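**Call for participants: walking and sketching group in Nultdale, starting in October**

We are looking for 14 people who want to learn how to read a landscape on foot. You do not need to know geology and you do not need to draw well. You need good shoes, some patience and two free mornings each month.

The group is organized by Ruvis, a small outdoor learning association. Kiran Joshi leads the walks and Rungnapa Sitthichai teaches the sketching. We start at 8 in the morning from the old quarry gate and we are back before lunch. Most routes are easy, but the Srivastava path has 61 steps with no handrail, so please tell us if steps are difficult for you.

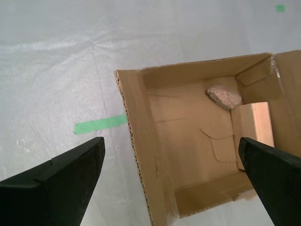 **Do I have to pay to take part?**
The walks are free for everyone who is accepted. You pay only for your own bus ticket and your own food.

On each walk we stop at a few places and sit down with the notebook. Rungnapa gives a short task, for example to draw only the shadows of a wall, or only the line where the field ends. Afterward we compare pages. It is a friendly moment and no one gives marks.

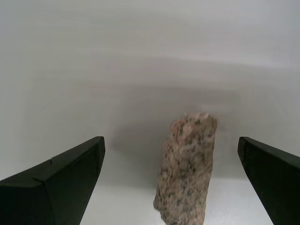
*Speckled stone with pinkish and tan patches.*

What we ask from you:

- be 18 or older
- come to most of the walks until spring
- carry your own water and rain jacket
- let us keep a copy of one sketch for the wall at Hodidus, the café where we meet after the walk

Past participants often ask if they can bring a friend later in the season. We prefer that the group stays the same, as people become more open with their drawings when they know each other.

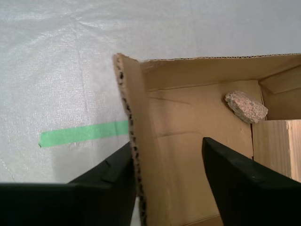 If a place becomes free, we will write to the waiting list first, and a friend can of course put their name there.

To apply, send us a short letter (half a page is enough) and tell us where you like to walk and why you want to join. Please write also your phone number and if you have any allergy. Letters can be left at the counter of Hodidus. Kiran will call everyone, also the people we cannot take this time.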